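Bench tech wanted — small pump and compressor shop

Allska is hiring. One position, maybe two if the right people turn up. We build and rebuild small centrifugal pumps and screw compressors, mostly for dairies, car washes and a couple of paper mills. Not glamorous. Pays ok.

What you'd be doing:
Teardown and inspection of units that come in, seals, bearings, impellers
Measuring shafts and writing the numbers down so somebody else can read them
Balancing rotors on the Prorklow stand (we'll train you, takes a few weeks)
Test runs, 60 minutes minimum per unit, no shortcuts
Some packing and shipping when it gets busy

What we need:
Two years or so with rotating equipment. Farm, Navy, refinery, all fine
Can read a drawing and a micrometer
Can lift 60 lb. There's a hoist for anything over that
Driver's license, you will be sent to pick things up

Nice to have: some welding, some Spanish, any time spent on the Paracha line of blowers. We get a lot of those and the manuals are terrible.

No degree required. Don't send a cover letter, we wont read it. A page about what you've fixed and what you've broken is plenty.

Hours are 7 to 3:30, Monday thru Friday, overtime from November on when the dairies do their shutdowns. Health insurance after 60 days. Boot allowance is $100 a year, tool allowance is seperate. You keep your tools if you leave.

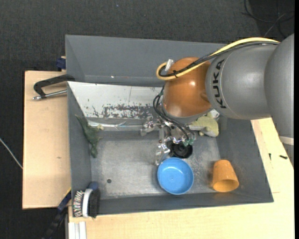 Pay depends on what you can do on the bench. Everybody we're serious about gets a paid half-day tryout — you take apart a Vustero 88, tell us what's wrong with it, put it back together. Bring safety glasses. We have gloves.

Send your page to Charoen Srisuk at the shop office, or drop it off at the counter before 3. Calls are ok but he's on the floor most mornings, so leave a message with a number that works. Put "bench tech" in the subject line or it goes in with the parts quotes.

Open until filled. Tryouts start as soon as we have names.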